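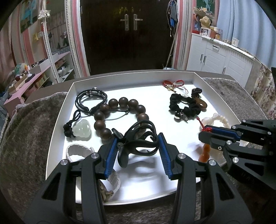 Wikurside handling study: progress report to the Kinsella fund, 7/12/22

Work since July has gone mostly on the small-items set, the part of the proposal we described as "straightforward". We would like that word back.

The method is unchanged. A person works a pair of hand-held grippers, the recordings go to Allcombe for training, and the Wosberg arm then tries the same job by itself. We have 221 usable recordings from 20 homes, against a plan of 22. The last two are booked.

Stiff items are going well. With hair clips and large wooden beads the arm now manages 52 per cent of picks at the first try, which sounds modest until you remember the spring figure, which we would prefer you didn't. Cord remains the trouble. Braided bracelets and knotted pendants catch on one another, and the arm will proudly lift one and bring its neighbours along. We have started scoring these as a separate kind of failure — the old score sheet passed them as successes, and our earlier results looked better than they should have. Corrected tables are attached.

Spending is within budget, apart from replacement pads. We ask to move the unspent travel money across to cover them.

Next period: cord only, and a more careful choice of adjectives.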